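Week 4 handout: Leather, from hide to finished goods

Read before Monday. Bring the swatch card from last week and something to write on. The terms in bold will be used in the lab without being explained again.

Most of you own some leather, and most of it has been tanned with chromium salts, colored, and given a top coat. This week covers how a raw hide gets to that point and how to tell one kind of finish from another. A jacket and a boot can both be sold as "black leather" and still differ in animal, thickness, tannage and coating.
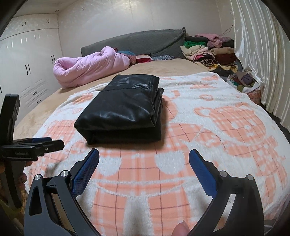
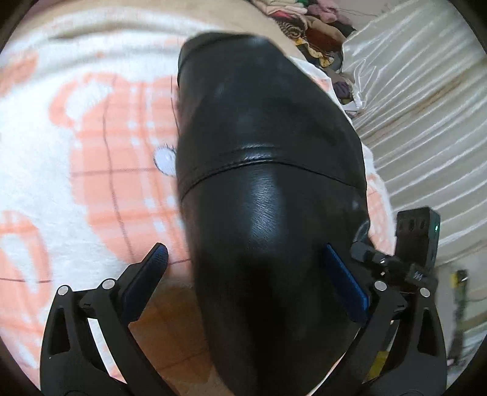 Black leather in both, with some shine to the surface.

Tomás Dunne objected to the word "finish" when he read a draft of these notes. In the trade, he wrote, it gets used for the coating, for the whole last stage of the work and for the look of the surface, and students mix up the three every year. He would like it dropped. I have kept it, but in these notes **finish** means the coating only. The last stage of the work is called **finishing**. For the look of the surface, write "surface" or "gloss."

## 1. The hide

Skin has three layers that matter to us.

- The **epidermis** is the thin outer layer. It is removed along with the hair.
- The **dermis**, or corium, is the part that becomes leather. It is mostly collagen, a protein in long fibers that are bundled and woven together.
- The **flesh layer** is fat and connective tissue on the inside. It is scraped off.

Within the dermis, the fibers near the outside are fine and tightly packed. This zone is called the **grain**. Deeper down the bundles are thicker and cross each other at steeper angles. The strength of a hide comes mainly from the deeper part. The smoothness comes from the grain.

"Hide" is used for large animals (cattle, horse, buffalo) and "skin" for small ones (sheep, goat, calf, pig). The line between the two is loose and you will see it crossed in the readings.

A hide isn't the same all over. The back and rump are thick and firm. The belly is thinner, looser and stretches more. The neck has deep wrinkles that stay in the leather. Cutters place the pattern pieces with this in mind: the vamp of a shoe comes from the firmer area, the tongue and lining from what is left.

## 2. Preparing the hide

The order varies from plant to plant, but the usual sequence is this.

1. **Curing.** Fresh hides rot within hours in warm weather. They are salted or chilled to hold them until the tannery can take them.
2. **Soaking.** Water removes the salt and dirt and brings back the moisture.
3. **Liming.** A bath of lime and sulfide loosens the hair and swells the fibers.
4. **Fleshing.** A machine with spiral blades takes off the flesh layer.
5. **Splitting.** Thick hides are cut into two or more sheets. The outer sheet is the grain split. The inner one is called the flesh split, or simply "split." Many tanneries split after tanning instead.
6. **Deliming and bating.** The lime is neutralized. Enzymes then clean out leftover proteins and relax the fibers.
7. **Pickling.** Salt and acid bring the hide to the right acidity for chrome tanning.

The salt matters more than its place in the list suggests. At the Dreltport tannery we use as our case study, the salted hides wait on pallets until there are enough for a full load. One load is 308 hides. The number comes from the size of the drum, and a short load does not tan evenly, so the yard holds hides back until the count is right.

Sulfide liming is the most dangerous step for workers. If the bath turns acid, it gives off hydrogen sulfide gas, and people have died from this. It is the reason liming and pickling drums should never share a drain. Expect this on the midterm.

## 3. Tanning

Raw hide dries hard and rots when wet. Tanned leather dries flexible and holds up against bacteria. The change happens because the tanning agent forms links between collagen fibers, which stops them from sticking together as they dry.

A common test is the **shrinkage temperature**. A strip is heated slowly in water until it suddenly shortens. Untanned hide shrinks at a fairly low temperature. Vegetable-tanned leather holds out longer, and good chrome-tanned leather can stand up to boiling water. We will run this test in the lab on three strips per group.

### Vegetable tanning

Plant tannins come from bark, wood, leaves or pods. Oak, chestnut, mimosa and quebracho are the usual sources. The process is slow. In pits it takes weeks or months, with the hides moved from weak liquor to stronger liquor. In drums it takes days.

The leather is firm and brown, takes tooling well, and darkens with light and handling. It is used for belts, saddles, soles and some bags.

### Chrome tanning

Chromium(III) salts go into a rotating drum with the pickled hides. The job is done in a day or so. The wet leather comes out pale blue and is called **wet blue**, and it is traded internationally in that state.

The leather is soft and takes dye in nearly any color. Most shoe uppers, clothing and upholstery are made from it.

Chromium(III) should not be confused with chromium(VI), which is toxic and can cause skin allergy. The second can form from the first in poorly made leather. Several countries limit how much may be present in goods that touch the skin.

### Other methods

**Aldehyde tanning** gives a white or cream leather with no chromium. It is used in car seats and baby shoes. **Oil tanning** gives chamois. **Alum tawing** gives a white leather that reverts if it is washed, so many people don't count it as true tanning.

## 4. After the drum

The leather is pressed, shaved to an even thickness, and often **retanned** with a second agent. It is then dyed, and oils are worked in. This oiling step is called **fatliquoring**. Without it the leather would dry stiff, even though it is tanned. The amount of oil is the main control over softness.

Drying comes next: hanging, stretching on frames, or pressing against a heated plate. Each leaves a different feel. Plate drying gives the flattest sheet, hanging the softest.

Dry leather is then **staked**, meaning it is flexed by a machine with blunt pins until it loosens up.

## 5. Finishing, and the names on labels

The coating is built up in layers: a base coat to fill and even out the surface, a color coat, and a top coat that sets the gloss and resists rubbing.

| Name | What was done to the surface |
|---|---|
| Full grain | Left as it was |
| Corrected grain | Sanded, then coated, often embossed |
| Nubuck | Grain side lightly sanded, not coated |
| Suede | The fibrous side of a split, brushed up |
| Patent | Thick, very glossy coating |
| Coated split | Flesh split with a plastic layer on top |
| Bonded leather | Ground fibers glued to a backing |

The terms "aniline" and "semi-aniline" describe how much pigment is in the coating. Aniline leather is colored with dye alone and shows every scar. Semi-aniline has a thin pigmented coat. Fully pigmented leather hides the most and is the easiest to wipe clean.

"Genuine leather" is not a grade. It says only that the material is leather.

## 6. Wear tests

Two machines in the lab will be used for the rest of the term.

The **Wuter flexer** folds a sample back and forth. We run each sample for 4,000 cycles, then check it under a lens for cracks in the coating. This is a short run meant to fit in a class period, and it will not separate a good shoe leather from a very good one.

The **Hanex rub tester** drags a felt pad over the surface. Run 300 strokes dry and 40 wet. Use a new pad for each. Compare the pad with the gray scale on the wall, in daylight if possible.

Write down the room humidity before you start. Leather takes up water from the air, and results from a damp day won't match those from a dry one. Last October's results had to be thrown out for this reason.

Cut all samples from the same part of the piece and mark the direction of the backbone on each one.

## For Monday

- Read the Obura packet, sections on retanning and fatliquoring. Skip the cost tables.
- Write one paragraph: why does chrome-tanned leather without fatliquor dry stiff if the fibers are already linked?
- Sort your swatches into coated and uncoated. A drop of water on a corner usually settles it. Uncoated leather darkens as it soaks in.
- Lab coats and closed shoes for the shrinkage test. The water baths will be on when you come in.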